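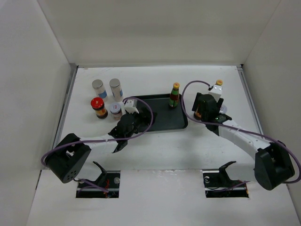 What does the condiment sorting activity pay for?
The grant covers the intake, checking and traying of donated sauces, pastes and seasonings at the Fraser pantry, from the moment a mixed box is opened until each jar or bottle is assigned to a shelf.

Fraser Community Pantry: Interim Progress Report to the Lovusel Fund
Submitted October 28, 2022
Prepared by Huguette Robichaud, Program Manager
Reviewed by Amrit Ouellet, Operations

1. Period and scope

The report covers the work carried out since funding began in April. It concerns the condiment line only. Canned goods and dry staples are reported separately under the Endum agreement.

2. Work completed

A total of 789 jars and bottles were checked and shelved during the period. Before the grant, condiments were held in mixed boxes and released to households without being grouped. Items are now placed on the tabletop, compared with the intake sheet and moved to a tray by type. Chili sauces and other hot sauces share one tray. Tall jars are kept to one side until the rest of the box has been dealt with.

The written procedure was revised twice. The first version asked for every container to be stood upright in the tray. Under the current version, a bottle or jar may be laid on its side if its lid is sealed and its label can still be read. Josée Girard drafted the revision, and it has been in use for 11 weeks.

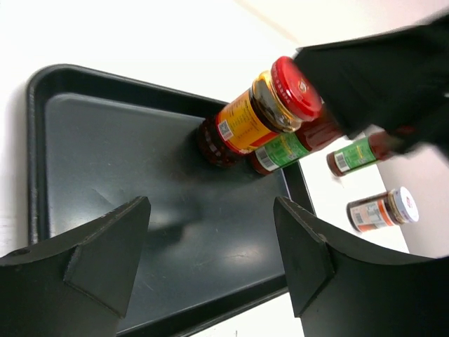

Red-lidded jar and green-labeled sauce bottle on their sides at the sorting tray.

3. Equipment and supplies

Dark trays with raised rims were purchased from Likance in one order of 12. The rims keep round containers from rolling onto the tabletop. The tray floors mark easily, but this has no effect on their use, and no replacements are requested. Shelf labels were printed in-house at no cost to the grant.

4. Matters arising

Labels in more than one language continue to slow the checking step. Colton Zacharias has begun a reference sheet listing the most frequent products with their ingredients and main allergens in English. The sheet is incomplete for soy-based and fermented sauces, and items in those groups are held back when the ingredients cannot be confirmed.

Small jars also remain a difficulty. They are easily overlooked behind taller ones, and 2 were found on the wrong shelf at the last stock check. Both were returned to the correct location the same day. The procedure now calls for small jars to be taken up first.

5. Budget

Spending is within the approved amount. The supplies line is fully committed. A modest balance remains under staff hours, and the pantry asks that it be carried into the next period to complete the reference sheet.

6. Next period

Brayden MacPherson will take over the intake record and will move it from paper to a shared spreadsheet. Shelf space for opened cases will be reassigned so that hot sauces and cooking sauces no longer share a bay. The allergen information will be posted at the distribution counter once Ms. Girard has approved the wording.

Questions on the report may be directed to Ms. Robichaud at the Fraser office.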